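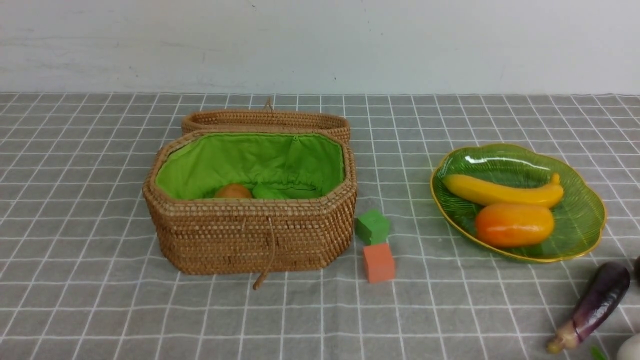
A lidded basket with its green lining, and the leaf dish, at the Tirnurel workroom

The first thing the owner of Tirnurel wants to show me is a lining. "Everyone looks at the weaving, and so they should, but look inside!" she says, pulling the basket across the table. It is lime green, properly bright, and gathered along the bottom so that it puffs up round whatever you drop in.

She has been mending and relining old baskets for 3 years, first at her kitchen table and now in two rooms behind the Alla bakery. By her own count she has done 300 of them. People bring in sewing boxes, picnic hampers, things their gran kept buttons in, and most arrive with a lining that has gone to shreds while the cane is still sound.

"Cane lasts if you let it," she says. "It's the lids that suffer. People lift the whole thing by the lid, and then the ties go."

This one she likes for its shape, eight-sided but with the corners softened, and for the braided cord at the front. She would never swap a cord for a metal catch, she tells me, and I get a good ten minutes on why (catches pull at the weave, apparently, and they rattle).

The green glass leaf dish came in a mixed box from the Wojcik saleroom. It has a wavy gold rim and fine veins all over, and you can see the squares of the tablecloth through it. Is it for sale? "Absolutely not. I'd have biscuits on it every day if I trusted myself."

Roughly 2,000 people came through the Bomex craft fair in February, and she is still working through the orders she took there. Next on the bench is a fishing creel, which she has never tried before. The owner wants it lined in yellow, and she can't wait to start.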